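Bronunen Institute of Technology
Department of Automation and Control
Course handout, Unit 2: Working Rules for Multi-Fingered Hands

Share this page: 419 shares | 2 comments

Purpose of this handout

Students taking the practical part of this course will work with powered hands that have several jointed fingers. The rules below apply in the teaching laboratory at all times, including outside timetabled sessions. They are taken from the department's own working code, known as the Cowie Rules, and should be read together with the general safety sheet issued in September. Where the two differ, the stricter rule applies.

A working knowledge of Unit 1 is assumed. In particular, students should be able to explain the difference between a protective stop, which holds the machine in position, and an emergency stop, which removes drive power altogether.

2.1 Risk assessment

No task may be run before a written risk assessment has been signed by a member of the teaching staff. The assessment covers the whole task: the hand, the arm that carries it, the object to be held, the surface on which the object rests and the persons who may come within reach. A hand that has been judged safe in one task has not thereby been judged safe in another. Changing the object is a change of task.

Students often give too little attention to the object. Sharp edges, brittle shells, stored pressure, liquids and batteries must each be considered, and the assessment must state what would happen if the object were dropped or crushed.

2.2 Limits on force and speed

Force limits are set in software and checked by measurement. The value on the screen is a request to the controller and may not be quoted in a report as a measured force. Contact force is to be measured with the Flirneo test block at each fingertip and at the thumb, and the readings entered in the log before the first grasp of the day.

During set-up, the hand is run at reduced speed with an enabling switch held by the operator. Full speed is permitted only when the work area is clear and the second student has confirmed this aloud.
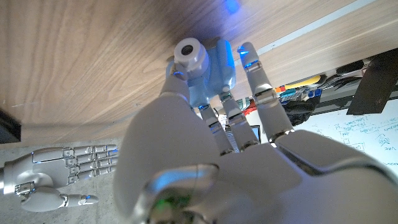 2.3 Approach and contact

The approach to an object is to be planned so that the fingers do not meet the work surface with any force beyond that allowed for the object itself. Light contact with the surface is acceptable and is sometimes useful, as it gives the controller a reference height. Sustained pressure is a fault and must be logged as one.

Thumb and fingers should close in a controlled order. For rounded objects the usual practice is to bring the thumb to rest first and to close the fingers against it. An object that rolls or slips is left where it comes to rest until the hand has been stopped. It must never be steadied by a person's hand while drive power is on.

Where two hands are fitted, each is treated as live whenever either is live. The fact that one of them is not in use does not permit anyone to reach past it.

2.4 Indicator lights

Lights on a hand are an aid to the operator and do not count as a safety function. Their colours differ between makers, and students must consult the manual for the unit in front of them before drawing any conclusion from a colour. Isolation is proved at the isolator — by locking it off and attempting a start — and by no other means.

2.5 The work area

Bench tops within reach of the machine carry only what the task requires. Tools, spare parts and loose cables are moved outside the marked reach before power is applied. Cables which must remain are tied down along their full length. Gloves are not worn near moving fingers, whatever the task.

The clear passage behind the operator is 1,239 mm at the Kusuteo benches and 670 mm at the side benches. The side benches may therefore be used for programming and inspection only, with drive power locked off.

2.6 Records

Every session is entered in the bench log, with start and finish times, the task number, the force readings and any stop, planned or otherwise. Unplanned stops are described in plain words. "Hand stopped" is not a sufficient entry; the log must show what the hand was doing, what was being held and who pressed the button, if anyone did.

Preparation for the next class

Complete a risk assessment for the grasping task set in the laboratory sheet and bring it, unsigned, on Thursday. Assessments that omit the object will be returned without a mark.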